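Slide 1: hello

Hi everyone, thanks for squeezing in. I've got 40 minutes, I plan to use fewer. (Check the clicker works before saying this.)

I'm talking about the cutlery drawer. Yes, the whole talk! When Brallstead asked me for something on small kitchens I offered them pantries, and they said pantries were taken.

Slide 2: my own drawer

Tell the Fledton story. I moved into that apartment with 13 teaspoons and hardly any forks, and the drawer jammed every time I wanted a potato peeler. Pause for laugh, move on if there isn't one.

Ask the room: who has a drawer they have to shake to close? Hands up. Mine was up for years.

Slide 3: empty it first

Everything out, onto the table. Don't sort inside the drawer, you'll just push things to the back and call it done. I did that for ages. Tray out too, wash it, let it dry while you go through the pile.

Mention crumbs. People always want to talk about crumbs.

Slide 4: one kind, one slot

Start with forks. They tangle, so get them in early, all pointing the same way. Then spoons, then knives. I like forks on the left, and I got a very firm email from Alipour Kitchens telling me I'm wrong about that. Fine! Pick a side and stick to it.

If your set is a mix of colors, go by shape anyway. A blue fork and a gold fork can share a slot. I tried sorting by color once and couldn't find a spoon for a week.

Kitchen knives with a real blade: I'd keep those out of the tray and put them in a block or on a strip. Hold by the handle, put it down before you reach for anything else.
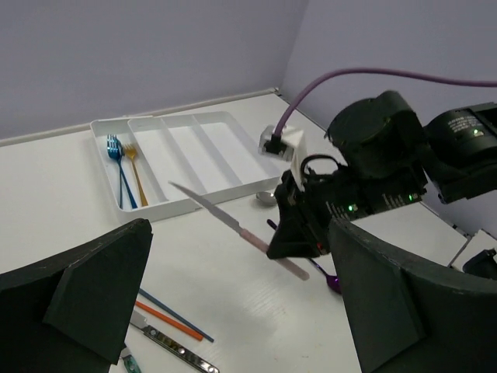

Slide 5: what about the extras?

Chopsticks, corn holders, the tiny fork from the Histunel picnic set. Give them 3 weeks in a jar on the counter. Whatever you haven't touched goes in the donation box.

Questions after this. If they ask about tray sizes, say measure the inside of the drawer, then measure it again with the drawer closed, then tell them about the one I sent back. Handouts are by the door, room 409 if we run out.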